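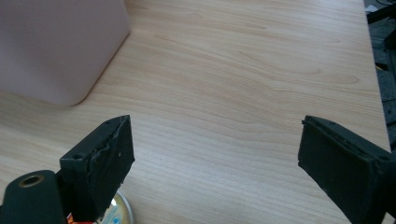
Nachbarschaftsverein Trularitz
Protokoll der Monatsversammlung im Januar
Ort: Werkraum im Erdgeschoss
Beginn: 19 Uhr, Ende: kurz nach halb zehn

TOP 1: Begrüßung und Protokoll der letzten Versammlung

Der Vorstand begrüßt alle sehr herzlich und freut sich, dass trotz der glatten Straßen so viele den Weg in den Werkraum gefunden haben. Tee und der Rest vom Weihnachtsgebäck stehen auf der Fensterbank (bitte aufessen, es wird nicht besser!). Das Protokoll der Dezemberversammlung wird ohne Änderungen angenommen, nachdem ein Tippfehler beim Namen der Nachbargemeinde Hukach berichtigt worden ist.

TOP 2: Der große Tisch im Werkraum

Dieser Punkt hat, wie zu erwarten war, den größten Teil des Abends eingenommen, und es war eine schöne Aussprache, auch wenn wir zwischendurch ein wenig vom Weg abgekommen sind. Alle sind sich einig, dass der helle Holztisch mit seiner lebhaften Maserung das Herzstück des Raumes ist und dass er pfleglich behandelt werden soll. Uneinigkeit besteht darüber, wie das am besten geht. Die Nähgruppe wünscht sich eine feste Wachstuchdecke, die Bastelgruppe möchte das Holz lieber offen lassen und nur bei Klebearbeiten abdecken. Aus der Versammlung kommt der Hinweis, dass unter einer Decke leicht Feuchtigkeit stehen bleibt und dass man die schöne Fläche dann ja auch gar nicht mehr zu sehen bekäme.

Nach längerem Hin und Her wird beschlossen: Der Tisch bleibt offen. Bei Arbeiten mit Leim, Farbe oder Heißkleber werden Unterlagen benutzt, die künftig im Regal neben der Tür liegen. Gewischt wird mit einem nebelfeuchten Tuch, immer in Richtung der Maserung, und heiße Kannen kommen auf einen Untersetzer. Im Frühjahr soll die Oberfläche neu geölt werden. Dafür liegt ein Angebot der Tischlerei Rewi über 682 Euro vor, Anfahrt und Material eingeschlossen. Die Versammlung stimmt dem Angebot mit großer Mehrheit zu, bei zwei Enthaltungen.

TOP 3: Kisten und Material

Die rosa Kunststoffkiste hat erfreulich viele Freunde und leider keine klare Zuständigkeit. Im Laufe des Herbstes ist sie zur Sammelstelle für alles geworden, was beim Aufräumen übrig blieb. Das soll sich ändern, und zwar ohne dass jemand deswegen ein schlechtes Gewissen haben muss. Vereinbart wird, dass die Kiste ab sofort für die laufende Arbeit der jeweiligen Gruppe da ist und am Ende des Abends vom Tisch ins Regal wandert. Wer etwas findet, das keiner Gruppe gehört, legt es bitte in das Fundfach im Flur.

Für die übrigen Materialien werden stapelbare Kisten von Wolta angeschafft, 14 Stück, durchsichtig und mit Deckel. Die Beschriftung übernimmt die Bastelgruppe, die sich dafür freundlicherweise selbst gemeldet hat. Der Wunsch nach einer Farbordnung wird noch einmal vertagt, weil die Vorschläge doch sehr weit auseinandergingen und es schon nach acht war.

TOP 4: Kabel am Boden

Angesprochen wird auch der dunkle Boden neben dem Tisch, wo sich Kabel ineinander verschlungen haben. Beim Aufstehen bleibt man dort gern einmal mit dem Fuß hängen. Die Technikgruppe sagt zu, die Kabel bis zur nächsten Versammlung zu entwirren und zu bündeln. Papierschnipsel und Fadenreste werden nach jeder Veranstaltung mit aufgefegt, auch in den Ecken, an die man nicht so bequem herankommt.

TOP 5: Kasse

Der Kassenstand zum Jahreswechsel beträgt 1.388 Euro. Hinzu kommt der Erlös des Adventsbasars mit 1.205 Euro, der noch nicht gebucht ist. Allen, die gebacken, genäht, geschleppt und verkauft haben, sei an dieser Stelle noch einmal von Herzen gedankt. Das Ölen des Tisches wird aus dem Basarerlös bezahlt.

TOP 6: Verschiedenes

Der Verein in Hukach lädt zum gemeinsamen Flicknachmittag im März ein. Das Interesse ist groß, Fahrgemeinschaften werden über den Aushang gebildet. Der Schlüssel zum Werkraum hängt weiterhin im Kasten und möge bitte auch dorthin zurückfinden. Die nächste Versammlung findet im Februar statt, wieder um 19 Uhr.

Weitere Beiträge
Protokoll der Dezemberversammlung
Rückblick auf den Adventsbasar
Belegungsplan Werkraum
Flicknachmittag in Hukach: Einladung
Mitglied werden in Trularitz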